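Gasel hand-held demos - FAQ

14 comments | Share

Same questions keep landing in the inbox so this is all of them in one spot. Written fast. Will fix things as people complain.

What is Gasel?

A method for teaching a robot arm small fiddly pick and place jobs from demos done by hand. No arm in the room moving while you record. You hold the grippers, do the task, the software works out the motion afterwards. Then a policy is trained on that and run on real arms.

And Geagea?

The training code. Gasel = how we collect and clean, Geagea = what learns from it. People mix them up constantly, including us. Wiletti is the older one-handed version, not maintained, please stop filing bugs on it.

Why keys?

Keys are awful. They swing, they're shiny, they bunch up, the ring turns while you're lifting it. If the method only works on blocks we don't learn much. Colored tags so we can tell later which way round the bunch went. 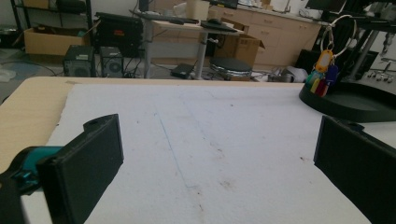
Start pose matters more than we expected. First batch we always started from the same spot and the policy basically memorized it. Now we move the start for every demo - left, right, higher, closer, whatever. Scores on new positions went up a lot after that. Same network, same number of demos.

How many demos do I need?

We used 500 for the main result. Tried 60 first. At 60 it reaches for the keys fine and then closes too early. At 500 the early closing is mostly gone. Haven't tested the middle properly, on the list for December.

How long does that take?

A demo is short, the resets take the time. With a decent rhythm one person can do almost 600 in a week, but quality drops at the end of a long day and you can see it in the data. Stop earlier than you want to.

Do I need two grippers?

For the key task, no. For handovers, yes. Geagea takes one or two streams, set it in the config. If you record two and only train on one thats fine too.

Do the two have to be identical?

No. Ours aren't always. Each one needs its own calibration file and you have to keep them straight. Swapping the files gives you a loss curve that looks perfect and an arm that goes for the table.

What about the finger pads?

Print them. Textured pads hold the ring better than smooth ones in our tests, smooth ones let it rotate. Check they close parallel before you start. If one leans, fix it, don't train around it.

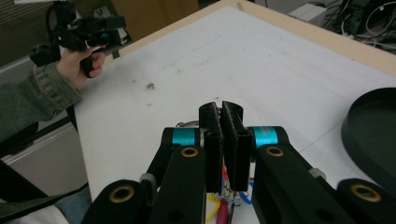

Finger pads upright over the table, second gripper held up behind.

Pads wear. We change them when slips start showing up in the replay, no fixed schedule.

Does the table surface matter?

Somewhat. Plain white helps the camera tracking less than you'd think, it wants some texture in the background to lock on to. A busy room is good for this. Don't tidy too much! Where it does hurt is glare, so matte if you can.

What do I throw away?

Anything where tracking jumps. Anything where you dropped it and grabbed it again without a pause. Keep slow ones. Keep slightly ugly ones. We tried a "clean only" set and it did worse, the policy had never seen a miss so it had no idea what to do after one.

Where do the cables go?

Away from your wrist. Leave slack and run them back over the hand or down past the sleeve, then do a few big moves before recording to see if anything pulls.
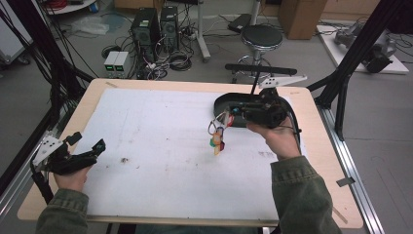
Sleeves are ok btw. Somebody asked if bare arms are needed. We trained with all sorts of jackets and saw no difference, though we never ran it as a real test so don't quote us.

Does it transfer to a different arm?

To 6 joint arms, yes, with the same fingers mounted. Different fingers, no, not without new demos. We tried and it was bad enough that we left it out of the writeup.

What fails?

- ring lying flat against something, no gap to get a finger in
- keys still swinging when the grasp starts
- lights changed between recording and running
- anything behind the bunch in the same colors as the tags

First one is by far the worst. Working on it.

Can I have the data?

Soon. Gastusora is hosting it, waiting on their storage move. Calibration files will be in the same folder, read the notes before using them becuase the naming changed halfway through.

My question isn't here

Put it in the comments. We read them, slowly.

Last edited Sunday, October 6, 2019

Share | 14 comments | 31 shares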